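### 4.2 Arrumação de objetos finos em recipientes

A segunda família de tarefas do protocolo Evthorpe reúne trabalhos domésticos e de escritório que uma pessoa executa sem atenção particular: guardar talheres, repor escovas num copo, arrumar marcadores num porta-canetas. Foram registadas 3185 execuções em Uladport, distribuídas por 18 tarefas, com anotação manual do início e do fim de cada contacto.

O conjunto interessa sobretudo pela coordenação bimanual. O recipiente é leve e desloca-se quando o objeto toca na borda, pelo que uma das mãos tem de o estabilizar enquanto a outra trabalha (Figura 3). O controlador de base, descrito por Gentile e Khan na versão anterior do protocolo, trata os dois braços como independentes — opção adequada para empilhar caixas, mas insuficiente neste caso. Nos ensaios de junho, o sistema Coste concluiu a tarefa completa em 29 de cada cem tentativas. A maior parte das falhas ocorreu na inserção, quando os objetos já colocados reduziam o espaço livre e ocultavam a abertura.

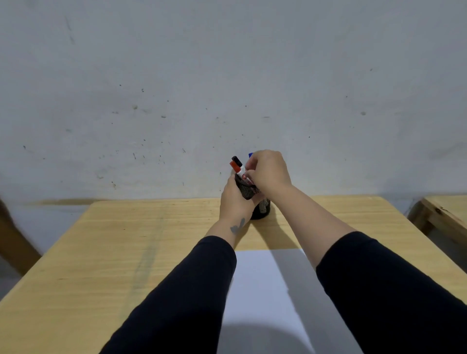
Pode uma máquina atual assumir esta tarefa numa casa comum? Por enquanto, apenas com recipientes fixos e objetos previamente separados; fora dessas condições, a taxa de sucesso não justifica o uso sem supervisão.

**Figura 3.** Manipulação bimanual de marcadores num porta-canetas de malha preta: a mão esquerda segura o recipiente e a direita pinça os marcadores.

A secção 4.3 repete a avaliação com um limite de 10 segundos por objeto.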